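Teaching Sessions at the Bedberg Kitchen: Frequently Asked Questions
Last updated 26/05/2026

Do I need to know how to code?
No. You need two working hands and some patience. The code people sit elsewhere and prefer it that way.

What will I be teaching?
Mostly chores at the counter. July is all cutting board work, which sounds dull until you try doing it through somebody else's elbow.
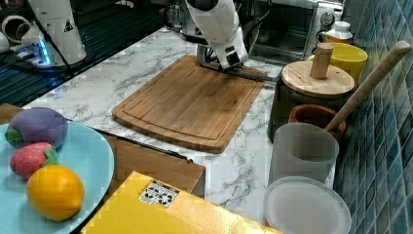 Grekura Robotics | Demonstration Team

Is the blade on the board real?
Treat it as real. Hands stay off the counter while the arms are live, including hands that only wanted to straighten something.

And the fruit?
Plush. The strawberry and the lemon can be dropped all day and nobody has to mop.

By hand or by remote?
Both. Teaching by hand means you hold the arm and walk it through the motion in free-drive mode. Remote means you sit at the Kanel desk and move a pair of small handles, and the arms copy you, bad habits included. New people start by hand. Anything with the blade is remote only.

How many tries do I get?
Plenty. We want 500 good runs per task, and a run with a small fumble and a clean recovery counts as good. A run where you sigh and let go of the handles does not.

Should I go slowly?
Go at the pace you would use if your grandmother were watching. Robots that learn from very slow people become very slow robots, and we already have one.

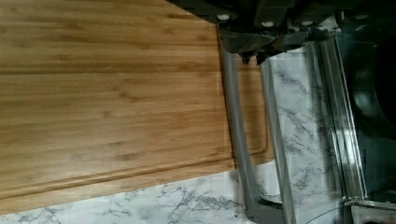

Grekura Robotics | Demonstration Team

Why is the wrist view so close?
It's meant to be. You get the two fingers, the grain of the board and the groove along its edge, and not much else. Use it for the last bit of a reach and the room view for the rest. People who stare at the wrist view the whole time tend to find the wall.

Can I clear the board between runs?
Yes, with the arms paused and the desk showing HOLD. Then put things back a little differently. If every run starts the same way, the robot learns one breakfast.

What if I hit something?
Press stop, write it in the log, carry on. The Whitelaw room next door has its own stop button, and it does nothing for you.

How long is a shift?
2 hours, with a break in the middle. Your wrists will ask for it sooner.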